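Subject: Re: [medals-books] Regimental badge catalogue, second printing
From: Gemma Cirillo
Date: 01/07/2024

Hello all, replying to Lawal's questions below.

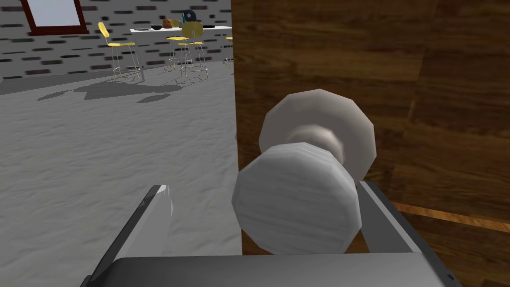
Round knob on a wooden door

The second printing of the Zuccaro catalogue is with the binder now and should reach subscribers in August. It comes in 2 volumes, as before. The numbering has been left alone, so any reference you have made to the first printing still holds. The last entry is 2,931, a cap badge in white metal that Somkiat Phuthong found in a mixed lot at the Toltemside fair.

Corrections are printed on 24 pages at the back of volume two. Most are to dates of issue and makers' marks. The plates have been rescanned, and the reverses are now shown at the same size as the obverses, which several people asked for.

On Sat, Lawal Ugwu wrote:

> I have the first printing and would like to know whether it
> is worth buying again. Are the corrections sold separately?
> Also, does the new one deal with the enamelled badges by
> Prileo? I have three with a backmark that isn't in the book,
> and the pins are fixed differently on each.

Yes, the corrections can be had as a stapled booklet. Write to Gerardo Vitale with your address and he will add you to the list. Please don't send money until he replies, as the postage hasn't been settled.

The Prileo section is only slightly longer. One backmark has been added, with the town name in a curved line under the initials. If yours is different from that, please post a clear scan of the reverse with the width in millimetres. Gerardo Fontana has the firm's price lists and is willing to check them.

Anyone with a spare copy of the old Nukia sale list, even without its covers, please get in touch off list.

Gemma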